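From: Thabiso Mabuza
To: teleop-folding list
Subject: Re: Sleeves first or body first?

Hello all,

Sorry for the slow answer, March was very full for us.

Khanyisile Khumalo wrote:
> We are at 115 demonstrations on the T-shirt set and my operators
> don't agree on the beginning. Two of them pull out the sleeves
> before anything else, the other two flatten the body and come to
> the sleeves after. Do I have to force one order? And do you keep
> the episodes where the operator lets go and grasps again?
>
> Khanyisile

I would force one order, at least for the first training. At Soltstead we let everyone work in their own style and we collected 155 episodes before I looked at them properly. The policy we trained from it was hesitating over the shirt, it went a little to the sleeve, then a little to the hem, and then it stopped. I threw away the mixed part, which was painful, and we began again with sleeves first.

Our rule now is simple. One gripper holds a sleeve against the surface, the other stays open and waits until the operator has decided where to grasp. Please tell your people not to wave the free arm while they think. It costs nothing in the real task but the model learns the waving very well.
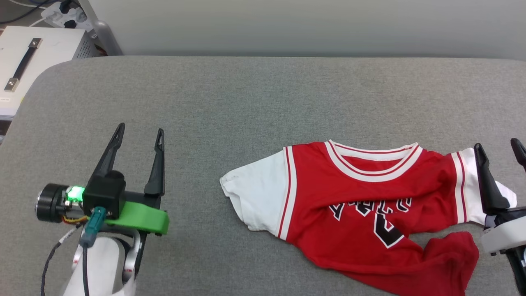

About grasping again: yes, keep them, but only if the recovery is clean. If the operator needed more than 4 tries we mark the episode as bad and reset the shirt. Marietjie wanted the limit at 7, and for thick fabric she is maybe right. We have not tested this.

One more thing, on the padding. A soft surface forgives the fingertips when the operator comes down too low, and new operators always come down too low. On the hard bench they became afraid and stopped higher than the cloth - then they pinched only air.

Does somebody on the list have experience with leader arms that give force back to the hand? Karabo Shabalala has asked me twice and I have no good answer for him.

Kind regards,
Thabiso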